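How a Table Gets Cleared
By Heledd Dafis | September
6 shares | 3 comments

Clearing a table is a sorting job. Food, dishes and utensils each go to a different place.

Start with the small things. A spoon is light and slides easily, so pick it up by the handle.
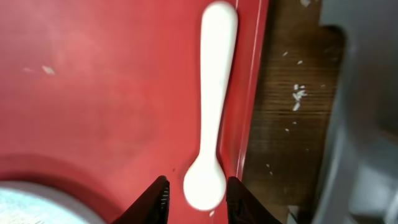

Cups and bowls can be stacked – widest at the bottom. A dish rack holds them apart so that water drains and air gets between them. 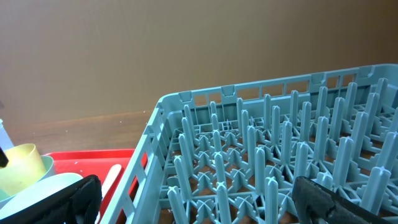
A dish rack with rows of pegs, next to a red tray.

Rice is harder. Each grain is separate, and grains scatter.
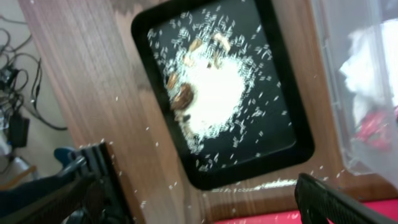
Push stray grains into a pile with a damp cloth, then lift the pile.

© Prelteo Kids | Contact | Back to top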